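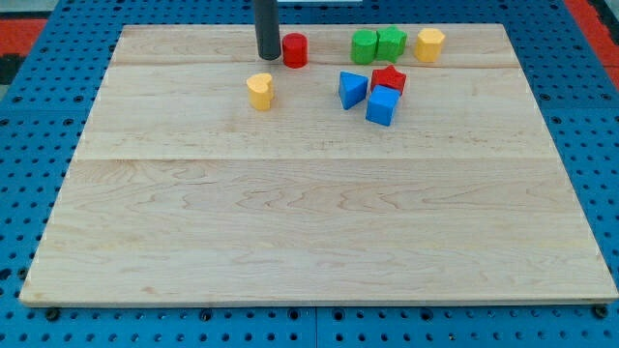 Nirkent Wood Names

I started this list one September because I kept mixing up timber names in old furniture adverts. It's grown a bit since then! You get one plain text file with 3000 lines, each giving a name, the Latin name if I could find it, and where I came across it.

Spelling is a mess. I've left the odd ones alone (Gronum's old price lists are full of them) and put my best guess in the last column. Some 300 rows still have no guess at all, so if you know your sycamore from your plane, please send me a fix.

The 60 rows marked "dup?" need a second look. Don't sort the file before you send it back, it breaks my notes.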